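Search this site
Enter keywords
Go

Using Less Electricity in the Kitchen

These tips were first put together for the Kolville Watershed newsletter and have been added to a few times by readers.
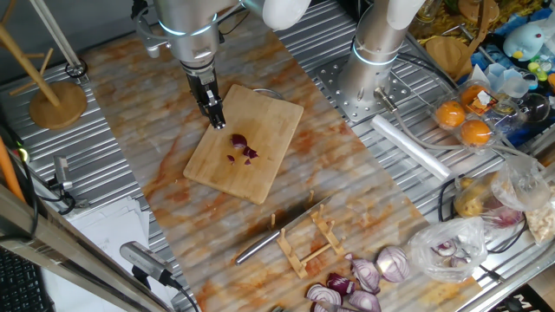

Most of the advice people get about saving power has to do with light bulbs and thermostats. The kitchen gets less attention, although in an all-electric house it holds several of the things that draw the most. You don't have to buy anything to do what follows, apart from a thermometer and maybe a power strip.

Start with the meter

Read your meter at the same time every day for a week and write the number on a calendar. Morning is easiest. If your utility has a web page with hourly use, look at that too, especially the hours between midnight and 5 a.m. Whatever is being used then is mostly the refrigerator, the water heater and things left plugged in.

At our house the January bill was 389 kilowatt-hours, not counting the heat, which is on its own meter. That is the number I compare everything against. Your number will be different and it doesn't matter much whether it's high or low compared to ours. Compare it to your own from last year.

Refrigerator and freezer

Put a thermometer in a glass of water on the middle shelf and leave it overnight. You want it between 37 and 40 degrees. Ours read 42 when I first checked, so it was too warm for food and still running a good part of the day. The trouble was the coils. Pull the refrigerator out, unplug it, and go over the coils with a brush and the crevice tool of the vacuum. Some models have them underneath behind a grille at the front. Do it twice a year if you have a dog.

Check the door seal by closing it on a sheet of paper. If the paper slides out easily, wash the gasket with warm soapy water and try again before ordering a new one.

Muthoni Athumani wrote in to say that her second refrigerator, the old one in the garage, was costing more to run than the one in the kitchen. She borrowed a plug-in watt meter from the library to find out. If you keep a second one for holidays, unplug it for the rest of the year and prop the door open. When you get rid of it, ask your utility or the county whether they pick up, and don't leave it by the road with the door on.

Let cooked food cool a little before it goes in, but don't leave it out more than two hours.

Stove and oven

Match the pan to the burner. A small pan on a large coil heats the room. Put a lid on anything you are bringing to a boil, and turn the burner down as soon as it gets there. Water at a low boil is the same temperature as water at a hard boil.

Pasta doesn't need a big pot of water. Use enough to cover it and stir more often. Potatoes and carrots cook faster cut small, and dried beans should be soaked overnight.

Turn an electric oven off five or ten minutes early for casseroles and anything else that isn't fussy. Bread and cakes I leave alone. If the oven is going to be on anyway, fill it. I roast a tray of onions, peppers or squash under whatever else is in there and use them through the week.

Preheating is needed for baking and not for much else. A roast or a pan of baked potatoes can go into a cold oven.

Self-cleaning uses a lot of power. If you do run the cycle, run it right after baking while the oven is already hot, and wipe up the loose crumbs first.

Small appliances

A toaster oven is the better choice for one or two people. Our microwave is an old 700 watt model and it is slow, but for reheating a plate it still beats the oven easily. (That figure is the cooking power. It pulls more than that from the wall.)

Heat only as much water as you need in the kettle. Descale it with white vinegar every couple of months if you have hard water: half vinegar, half water, bring it to a boil, let it sit an hour, then rinse well.

Coffee makers with a hot plate should be switched off once the coffee is made. Pour it into a thermos. Carola Lenz keeps her coffee maker, toaster and radio on one power strip and turns it all off at night.

Dishes

Run the dishwasher full and skip the heated dry. Open the door when it finishes and pull the racks out. Scrape plates, don't rinse them under hot water. If you wash by hand, use two basins and don't leave the tap running.

Turn the water heater down to 120 degrees if it's set higher. Check the dial again the next day by running the kitchen tap over a thermometer, as the dials are often off. People with health concerns should ask their doctor first, and some older dishwashers want hotter water than that.

When to use it

If your utility charges by time of day, the expensive hours are usually late afternoon and evening. Use the delay button on the dishwasher. A slow cooker started in the morning will be done before the rate goes up.

What it added up to

We did most of this over one winter, and along with unplugging the chest freezer and fixing a water heater thermostat that had been stuck, the bill came down to 186 kilowatt-hours in the best month. A lot of that was the water heater. I wouldn't expect cleaning the coils to do it alone.

Send additions to the newsletter address. Tips on canning and well pumps go to Akinyi Gachanja, who is putting together a separate page.

Related Items
Drying Laundry Indoors in Wet Weather
Storing Squash and Onions Without a Root Cellar
How to Read Your Electric Bill
Stacking and Covering Firewood
Rain Barrels: Winter Care
Compost Pails and Fruit Flies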